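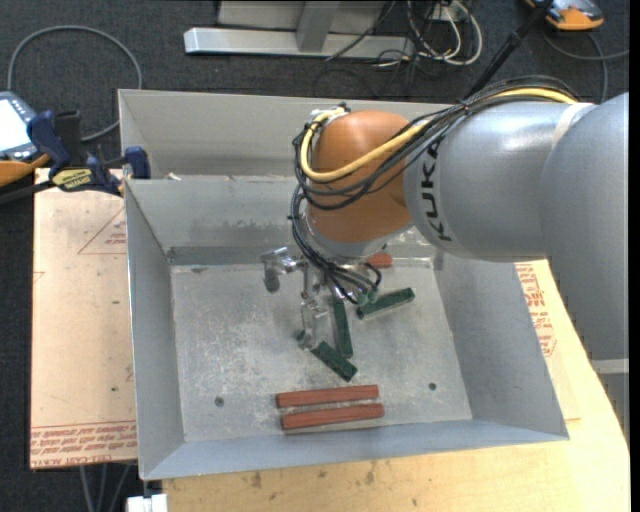

Stedidcombe has changed the way it stores sample blocks at its Pundlow site, replacing stacked cardboard trays with open metal bins. The change took effect on 22 July 2022 and applies to all blocks held for color matching and dimensional checks. Green and reddish-brown blocks now share a gray metal bin, and its light gray floor already carries whitish scratches and blotches. Site manager Noreen Nic Aodha said the marks have no bearing on the checks, which are made on the block faces under a separate lamp.

The site holds 785 blocks in 13 bins, with a limit of 100 blocks per bin. Under the old system each tray held a single color in a single layer. Trays were labeled on the short side and had to be pulled out to be read. The bins are labeled by batch, and colors from the same batch stay together.

Blocks lie in the bins without dividers. Daithí Quinlan, who wrote the storage procedure, said dividers were tested and dropped in the first draft. "A block that lands at an angle against a divider tends to wedge, and then the edge gets chipped when it is pulled," he said. "On a flat floor it can be turned before it is lifted."

The procedure allows blocks to rest flat, on end or tilted against one another. It does not allow them to stand above the rim. Chipped blocks go to a reject shelf and are recorded by batch number. Bins are to be emptied and wiped once a month with a dry cloth. Solvent cleaners are not permitted, as residue can alter the surface color of the darker blocks.

Pundlow has shelf space for 900 blocks under the new layout. Blocks from the Quiroga batch will be moved last, after their labels are reprinted. The old trays will be kept for shipping.

A review of chipping rates is set for December. Nic Aodha said bin liners will be considered at that point if edge damage is higher than it was with the trays.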